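How to read the goodwill note after a company buys another company

When a large company buys a smaller one, the press writes about the price and then forgets it. The more useful information comes one or two years later, in the notes to the accounts. I will show how I read them, with the purchase of Stulleo by Jelix. You need only the annual report as a PDF and a simple calculator.

Before you start

Download the full annual report, not the short version for shareholders. The Jelix report has 219 pages, and the part we need is near the end. Search the file for the word "goodwill". You will get many results. Skip those in the chairman's letter and go to the notes.

Goodwill is the difference between the price paid and the fair value of what was bought. Jelix paid 2,177 million for Stulleo, and most of this money went into goodwill, as is usual with software firms. They own few buildings and machines.
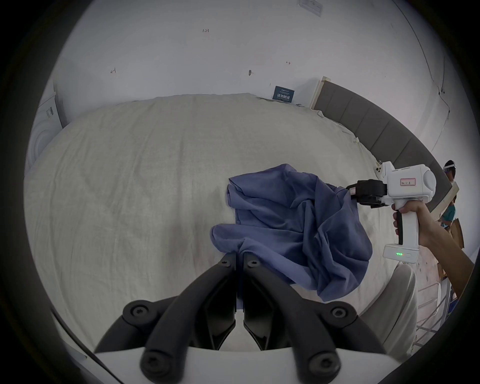

Step 1. Find the purchase price allocation

This table appears in the report for the year of the purchase, so you may need an older file. It lists customer contracts, software, brand, debts and, in the last line, goodwill. Write down the goodwill and the customer contracts. My former colleague Ekua Sulemana also writes down the deferred income, and I have started to do the same.

Step 2. Find the unit which carries the goodwill

The buyer must say in which unit it has put the goodwill. Jelix put Stulleo together with its older Katolow business. Be careful with this. If the old business is strong, it can hide a weak new one for several years — the test is made on the whole unit.

Step 3. Read the assumptions

Look for the discount rate and the growth rate after the forecast period. Compare them with the year before. If sales went down but the growth rate went up, make a mark in the margin. 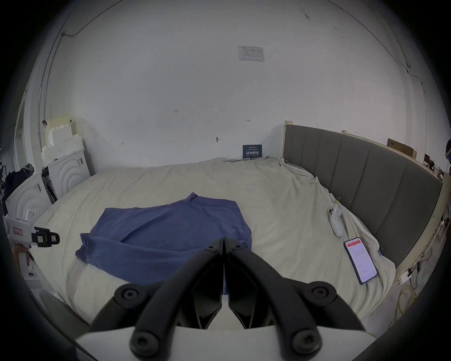 Step 4. Look at the sensitivity paragraph

Here the company tells how much the assumptions can change before a write-down is necessary. A small margin is a warning. If the paragraph says only that "no reasonable change" would matter, compare this sentence with the Step 3 numbers and decide if you believe it.

Step 5. Check the auditor's report

The auditor lists the matters which needed the most attention. If goodwill is there, read what the auditor did, word by word.

With some practice all five steps take 30 minutes. For a second exercise try the Lebrun report, where the goodwill note is shorter and the units are not mixed.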